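# About Gemar

We write the software that sits between "please put that away" and a robot arm that can do it. Motion planning, grasp selection, perception, and the tools you need when one of those three disagrees with the other two (and they do, all the time!).

Gemar started when Patricio Sosa got fed up with a planner he had written himself. It worked beautifully in open space and fell apart near anything with a door. He rewrote it over one long August, showed it to a few friends from graduate school, and they kept finding things to fix until it was a company. There are 49 of us now, most of them engineers, and Patricio still reviews every change to the collision checker.

## What we make

- **Lagman** is our planner. It takes a goal, a model of the room and a model of the arm, and returns a path the controller can follow. When the arm is holding something, that thing becomes part of the arm. A kitchen knife in the gripper changes what counts as a clear path past a toaster, and Lagman plans with the blade included from the handle to the tip.

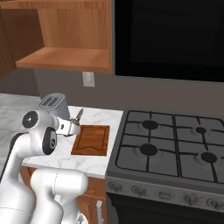
- **Filtumico** is the perception side. It takes color and depth from whatever cameras you have and keeps a running list of objects, with a position and a confidence for each. We care a lot about the confidence. An object the system is unsure of gets a wider margin until a better view comes along.

- **Cindex** is the tooling: replay, logging, scene editing and side-by-side comparison of runs. We built it for ourselves and were a bit surprised when our first customers asked for it before they asked for the planner.

## Why so many kitchens

We love kitchens. They have narrow gaps, hinges, heavy things next to thin things, and shelves set just high enough to make an arm fold itself into an awkward shape. Our simulated test library has 420 kitchen layouts, and every night the build machines run 1550 tasks across them. The results are waiting when the first people get in at 7 a.m., usually with coffee and strong opinions.

Shelf tasks are a favorite of the perception team. A red jar is pretty kind to a detector: plain shape, strong color, a lid that stands apart from the body. Put something lumpy and loaf-like next to it and the same code has to work much harder to decide where the object ends and where a pair of fingers might close on it.

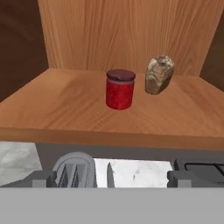

We score position error and grasp quality separately, so a lucky pickup can't hide a bad estimate. That one change to the scoring taught us more than a year of staring at success rates did, and it's why Filtumico now keeps several guesses about an object's outline until the planner needs one.

Then there are cabinets. An open door is a big flat obstacle that moves, and it tends to sit right where the elbow wants to go. Reaching into a cabinet over a counter means bringing the hand in at shelf height while the rest of the arm stays off the stove, the microwave and the door. Lagman searches over the whole body of the arm at once, and when it finds a route that bends in a way none of us would have thought of, the replay gets passed around the office.

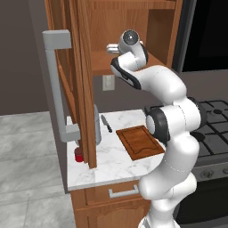 The latest release also re-plans in mid-motion, so when Filtumico changes its mind about where a door is, the arm can slow down and take a new path without going back to its starting pose. Getting the two to share a clock took most of a spring, and we're still pleased with it.

## How we work

Small teams, short design notes, lots of replays. Anyone can add a test to the nightly run, including our office manager, whose tests are the meanest ones we have. New engineers ship something to the planner or the tools in their first month, with a more experienced person sitting next to them.

Failed runs are saved with everything needed to play them again in Cindex, and each team picks a few to go through together over lunch. If you like robots, geometry, and arguing about a few millimeters of clearance, come say hello. We're happy to talk shop even if you're not looking for a job.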